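Notebook, May, Plarnley workshop

Second go at the walnut ink. First batch went mouldy under the lid, so this time a spoonful of vinegar went in at the start. Husks are from the Idahosa orchard, picked up last autumn and kept dry in a paper sack.

Weighed out 371 g of husk, covered with water, simmered from 9.30 until the liquid had halved. Strained through old sheeting, 2 passes. The second pass took ages -- next time let it settle overnight first.

Tried it on the Galturine paper and on the cheap Jallia pad. Good warm brown on the first. It feathers on the Jallia, worse with the steel nib than the reed.

Added gum arabic to 100 ml only. Better edge, slower to dry. Kept the rest plain for staining the box lids.

Still to do: label the bottles, leave a strip on the south window for lightfastness, ask for more husks before they get composted. 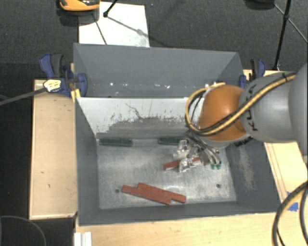
The strip wants half of it covered with card -- last time I left the whole thing bare and had nothing to compare it with.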